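Folding sweatshirts on a bed when the bed is already covered in stuff?
Home & Laundry > Folding and storage

Posted by pinholm_attic
I do all my folding on the bed, mostly after nine at night, and I'm fine with T-shirts, towels, pillowcases, whatever. Sweatshirts beat me every single time. The body folds okay but the sleeves are so thick at the cuffs that I end up with a lump on one side, and the stack leans over in the closet and falls on the shoes. I've got one shelf for all of them and I'd really like to get the whole family's on there (four people, all cold all the time).
The other problem is that the bed is never clear. There's the bedspread, the spare blankets, my daughter's pajamas, and I just work on top of it. Does everyone else have a big empty table? Should I be doing this on the floor? I bought a plastic folding board from Sotusell and it's too narrow for anything adult sized, so please don't suggest that one!
Also, do you fold the hood in or leave it out? Two of ours have hoods and the rest don't.

Sampaio
Just hang them. Problem solved. I haven't folded a sweatshirt in years and my closet looks great.
Edit: okay, yes, I've been told hangers make shoulder bumps. Use the fat ones.

Fergal Tully
I fold on the bed too and have never owned a big empty table, so you're in good company. A soft surface is a bit annoying because everything sinks, but you can get a nice flat sweatshirt out of it if you go slowly at the start.
First, shove the bedding up to the far end. You don't have to put it away, you only need a patch as wide as the sweatshirt with one sleeve sticking out. Lay it face down and smooth it from the collar toward the hem with your whole forearm. I skipped the smoothing for years and I think that was most of my trouble.
Now the sleeves, which is where your lump comes from. I'm guessing you fold both of them straight across the back, so the two cuffs land on top of each other. Pick up one sleeve by the cuff, bring it over to the middle of the back, then turn it down so it runs along toward the hem. Do the same on the other side, but stop a little short of the first one so the cuffs sit next to each other. Pinch the cuff itself when you lift, by the way, and not the loose part of the sleeve halfway up. 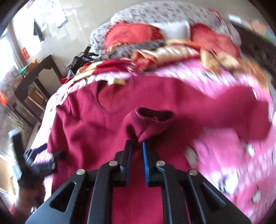
If the ribbing is twisted, give it a little tug before you lay it down, otherwise the whole sleeve wants to roll back over. Old cuffs that have gone baggy are the worst for this. I tuck those under the hem and let the weight hold them.
After the sleeves, fold the sides in so you've got a long rectangle, then bring the hem up in thirds. Press the air out with your hands flat. I weighed one of mine on the kitchen scale out of curiosity and it came to 608 grams, so there's a lot of cotton in there and it does need a proper squash.
Hoods: fold down flat onto the back before you do anything else. And put the hooded ones at the bottom of the stack, they're always the fattest.
For the leaning, try turning every other one around so the thick ends alternate. I learned that from my aunt, who ran the stockroom at a school uniform shop, and her piles never budged.

pireo_mom
Agree with Fergal about alternating them. I'd add one thing – do all of one kind first. I used to grab whatever was on top, so I'd have pajamas under my elbow and a sheet sliding off while I was trying to line up a sleeve. Now the sweatshirts come out of the pile first while I still have some patience, and the little stuff waits.
I roll my son's and stand them up in a bin. Takes more room but he can find the one he wants without pulling the rest onto the floor.

pinholm_attic
Thank you! Tried the side by side cuffs tonight and the stack is standing up so far. Hoods on the bottom. I'm still going to be doing it on top of the blankets though.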